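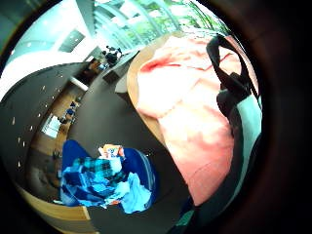 Blue clothing on the floor beside the round table.

Home | Programs | Reports | Grants | Contact

Illell Clothing Reuse Program
Progress report to the Rolland Fund, November 2023
Prepared by Manuela Pagano

1. Period covered

This report covers work under the second stage of the grant. The first stage (drop-off points and signage) was acquitted separately and is not repeated except where costs have carried over.

2. Collection

The drop-off points at Girkel and Plidier are both operating. Girkel receives mostly adult clothing in wearable condition. Plidier receives a higher share of bed linen and towels, much of which goes to the rag stream. Collection from Plidier was suspended for two weeks while the van was off the road. Bags were held in the hall store during that time and the backlog has been cleared.

Moisture remains the main cause of rejection. A bag left outside the bin overnight is normally lost in full, and one damp item will spoil the rest if the bag stays tied. The Girkel bin has been moved under the awning. The same change at Plidier needs the landlord's written consent, requested by Italo Pellegrini and not yet received.

3. Sorting

Items are graded as wearable, repairable, rag or waste. The earlier sheet had a separate grade for stained items, but sorters applied it differently and the figures could not be compared between sites. It has been removed. Stained items now go to repairable if the stain is at a seam or hem, otherwise to rag.

Cotton and cotton blends are kept apart from synthetics in the rag stream, as the buyer pays for cotton only. Labels are often missing – in that case the item is treated as synthetic. 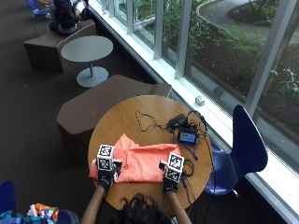 4. Repair sessions

The sessions are capped at 15 places. Three were held in the period, all at Girkel. Zips and trouser hems make up most of the work. Knitwear is turned away for now, as the overlocker is awaiting a part.

5. Budget

Spending is within the approved total. Van hire was over its line and the difference was met from printing, as allowed under the variation clause.

6. Next period

– Obtain consent for the Plidier bin.
– Reissue the grading sheet to both sites.
– Hold the first Plidier repair session in February.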